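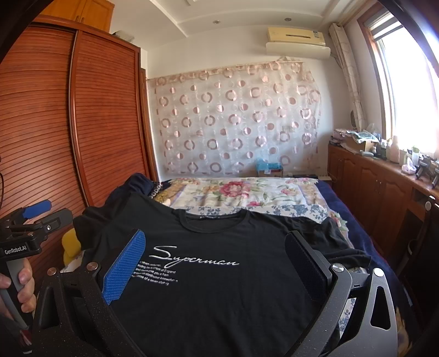

Restbridge published its small arts grants for the coming year in June, as a single PDF with no totals. I typed the table into a spreadsheet over two evenings, mostly to see how the new scoring rules had worked out, and these are my notes.

The fund made 18 awards from one pot. Last year there were two pots, one for venues and one for touring work, and each had its own deadline. Merging them was meant to cut down on paperwork. It has done that for applicants, who now fill in one form of 11 pages. Whether it has done so for the assessors is harder to say, as the guidance notes have grown by more than the forms have shrunk.

The venue side did well. The Grelar, which seats very few people and has a roof older than its licence, was given money for stage lighting and a hearing loop. The Merken was given money for a feasibility study. I have read the last feasibility study for the Merken and would have been content with that one, but the fund does not pay for building work unless a study has been done within the past seven years, and the old one has lapsed.

Touring work did less well. Of the 18 awards, seven went to companies without a building of their own. The Šťastný puppet company is among them, with a grant for van hire and two new shows. The form asks for "expected annual footfall at your premises" and gives it the same weight as artistic plan. A company with no premises can enter its audience figures from other people's halls, but only if each hall signs a letter. Šťastný entered 1,003 and attached the letters. I suspect others left the box blank and lost the marks.

The fix is small. Replace "at your premises" with "at your events" and accept a box office return in place of the letter — most halls produce one anyway. I have sent this in through the feedback form, which allows fewer words than the question takes up.

The spreadsheet still has two gaps where the PDF prints a dash in the amount column. I have asked for the figures and will add them to the table when they arrive.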